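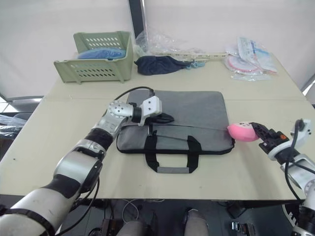

Leltley Sewing Room: Bag and Table Check, Monday

Filled in by Birgit Mühlbauer, with comments as I went along (sorry, I do go on a bit, but Behrouz asked for the reasons as well as the ticks!)

1. Tabletop seam flush, no raised edge: OK
I ran my palm along the seam where the two sections meet and it didn't catch anywhere. Please do the same each time you push them together, fingers clear, as they are heavier than they look.

2. Laptop bag, handles and stitching: OK
Both black handles on the gray bag got a good firm tug where they're sewn to the front. The padded grip closes over them nicely and I'd be happy to carry a machine home in it myself.

3. Laptop bag, piping and zipper: OK, with a note
Black piping is sound. The zipper is a touch stiff at one corner, so a rub of candle wax before it goes back on the shelf, please.

4. Plastic basket, cracks and sharp bits: OK
I checked the green one slot by slot. Fold things before they go in, like the blue piece, and keep it from bulging too far over the rim or we can't stack.

5. Loose fabric put away: NOT YET
The navy one still wants folding. Mind the little teal cord, it snags on everything.

6. Clear plastic bags stored out of reach of little ones: NOT YET
I know they're handy, but we have toddlers in from 11 o'clock. Top drawer, knotted, every time.

7. Walkway behind the table clear: OK
Two people can pass comfortably, which is lovely after December.

Recheck items 5 and 6 before the 4 o'clock group. Behrouz Farahani has the key to the drawer.

Recent checklists
Kindelano Room: Chairs and Lamps
Vogler Iron and Pressing Board Check
Brelov Hallway: Coat Hooks
Leltley Kitchen Corner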